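4. Rehearsing the plate task

Before you let Flonov near your own dishes, run the chore in the Drorska simulator. Dropped plates cost nothing in there.

1. Open Drorska and load the table with two plates, one patterned and one plain.
2. Pick a single item of food. Ambition can wait.
3. Set the run count to 200 and go make lunch.

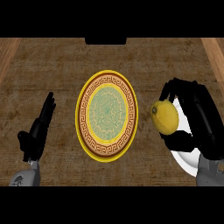
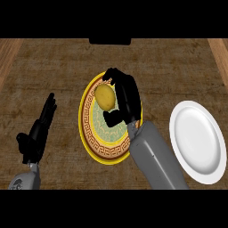
Fig. 21. Simulated table, right hand in use: lemon (first), potato (second).

4. Review any run marked FAIL. Three in a row means the grip setting is off — see Section 2.

Note: A good score here does not mean the machine can clear your table. It can move produce, slowly, which puts it level with most teenagers.

Caution: Do not copy simulator grip values to real hardware. Prescombe does not cover crockery under warranty.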